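Ustia Wine Estates – data card

What is in this table

The table lists wine estates, guest houses and small farms in the Ustia hills which accept visitors. It has 1,498 rows, one row for each estate. We started it in June because the printed map from the tourist office was old and many of the phone numbers did not work anymore.

Columns

name – as written on the sign or on the bottle
village – the nearest one with a bus stop
altitude – in meters
tasting – yes, no, or by appointment
rooms – number of guest rooms, empty if not known
view – free text, written by the person who went there
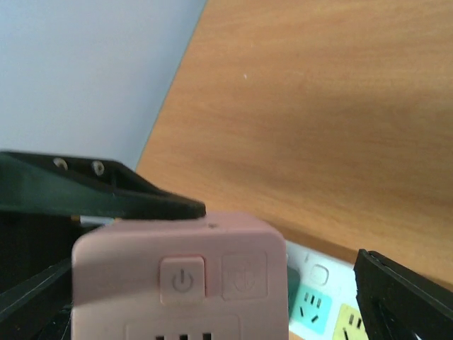

Pink smart plug with power button.

How the data was collected

Most rows come from the estates themselves, by email or phone. For 225 of them one of us made the visit in person. The Lullimell valley is covered well. The Riedl side is weaker, and above 300 meters there we have almost no guest houses, only cellars.

Altitude is measured at the main gate. Some estates have their tasting room much higher up than the gate, so please do not use this column for planning a bicycle tour.
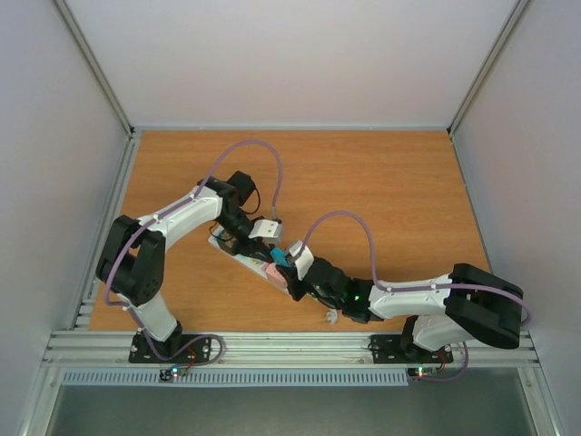

Vinzenz Auer wrote to us that Drudico should be counted as a village of its own and not as a part of Lullimell, as the bus stops there twice a day in the harvest season. We agree with him and will change it in version 2. Aranka Borbély is checking the rows which are concerned.

Known problems

Opening hours are not included. Estates with two owners can appear under both names.

Last update: 17 January 2021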